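Home | Features | Workshops | Tools | Letters | Back Issues

Print this article | E-mail this article

THE FRUIT MACHINE
A shared workshop in Lomstead wants a kitchen robot by April. Our writer has heard that before.

By Lok-yiu Choi

The arm is bolted to a steel bench in the back half of Villaseñor, a shared workshop that occupies what used to be a tile showroom. It has six joints, two of them reprinted after the first ones split, and a tangle of cable that Nayeli Jaramillo keeps promising to sleeve. When I asked her what it could do, she said it could wave. Then she made it wave.

She and Consuelo Quezada have been at it for 37 weeks. The plan, as written on the sheet of brown paper taped over the bench, is an arm that clears a kitchen table: picks up what's lying around, puts the food in one place and everything else in another. They call it Jirkeck, a name that came out of a mistyped file and stuck.

I've been writing about home robots long enough to flinch at the word "kitchen." A kitchen is where these projects go to be humbled. The videos always show one object on one clean surface under a nice lamp, and the cup always goes on the shelf. Then you visit, and somebody has moved the lamp.

Quezada takes the point better than I expected. She spent years fixing vending machines and has no romance about things that grab. "A vending machine knows where the can is," she told me. "That's the whole trick. Take that away and you've got a very expensive way to drop a can."

Their answer is to teach the arm by hand. You hold a gripper, do the job yourself, and record it. Do that enough times and the software is supposed to get the idea. Supposed to is my phrase. Jaramillo says "learns," and we argued over the word through most of a pot of coffee.

The recording happens on a table covered in a printed white sheet, up against a wall of drawings and a door with a big poster on it. I liked it right away, which made me suspicious of it. It looks like a place where people live. The fruit goes in a metal tray, and a yellow plastic dish with a wavy rim stands in the far corner.

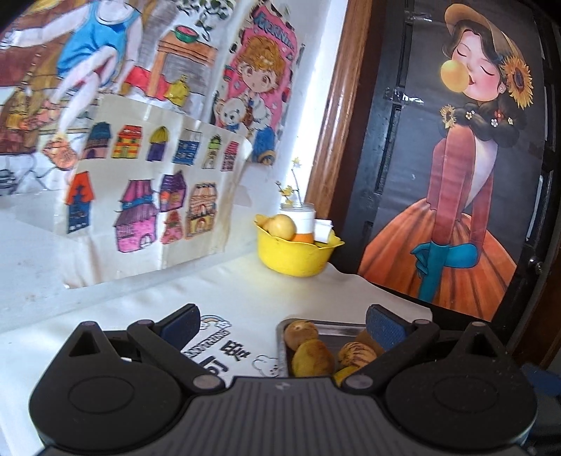
Jaws wide at the tray. Fruit first, says the plan on the brown paper.

My first objection was the tray. If every lesson starts in the same metal tray, the arm may simply be learning about metal trays. Jaramillo said they shift it between takes and swap what's in it. I asked how far. She held up her hands about a loaf of bread apart. I asked whether that was far enough, and Quezada laughed and said that was the fight they'd had the night before.

So far they have kept 131 recordings. They threw out over 30 more for reasons that would be familiar to anyone who has tried to film a pet: wrong button, elbow in the way, a phone call. Going through the keepers took longer than making them. Nothing in the promotional talk around this hobby prepares you for the filing. Quezada has a spreadsheet with a column headed "ugly but OK," and it's the longest one.

I had a go myself. It's harder on the wrist than it looks, and you become very aware of doing something you've done since you were two. I went for a piece of fruit straight on, got a poor hold, adjusted, got a better one. Jaramillo kept the recording. She wants the fumbles in, on the theory that the arm needs to see how a person recovers. I can see the logic. I can also see an arm that fumbles every time on principle.

Xóchitl Xolalpa rents the next bay and builds guitar pedals. She has watched all of it over a low partition and is the closest thing the project has to a hostile witness. Her view is that the two women could have cleared every table in Lomstead in the time they've spent. "I asked them what it's for," she said. "They said tables. I said whose?"

It's a fair question, and I never got a straight answer. Quezada mentioned her mother, whose grip is going. Jaramillo mentioned a grant. Both of them looked a little embarrassed, and we went back to the table, where round things are the current obsession. Round things roll. A squeeze from two sides has to land near the middle, or the object squirts out toward the wall.
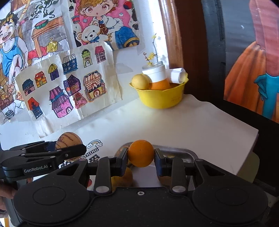

An orange ball between the dark blue pads, with a second gripper held at left. The lettering on its side reads GenRobot.AI.

A ball is kinder than a piece of fruit in some ways. You can grip it harder without making lunch of it, and it's the same from every side. I worry that it's too kind. Whatever lesson comes out of a firm, well-behaved ball will have to be unlearned at the first soft pear, and I said so. Jaramillo wrote "pear" on the brown paper and underlined it, possibly to shut me up.

Then we tried the arm. Quezada loaded the latest version, set a tray on the steel bench and stood back with her thumb on the stop button. Out of nine attempts it managed two clean lifts. One of those was lovely, a slow reach and a firm close, and for a second I forgot my job. On the next attempt it closed on air a hand's width to the left, lifted the air, carried the air across the bench and set it down with great care.

Both women insisted that two was good. The month before, it had been none. That is true progress, and it's also the kind of number that gets rounded up by the time it reaches a poster. I asked them to promise they'd show the misses at the Zosidport makers' fair, where they have a stall in April. Quezada said yes at once. Jaramillo said it depended on how long the queue was.

I called Tonantzin Serrano, who runs the fair's home-build section and has seen plenty of arms come and go. She was more generous than I am. The builders who bring a real table with real clutter tend to have the worst afternoon, she said, and they're usually the ones she sees again the next year. She has told Jaramillo and Quezada to bring a spare power supply and to keep the public's fingers well away from the jaws.

My own guess is that Jirkeck will not be clearing a kitchen table this spring, or next. It might pick up an orange ball fairly often by then. When I left, they were moving the tray again, farther this time, and Xolalpa was leaning over the partition telling them it still wasn't far enough.

Print this article | E-mail this article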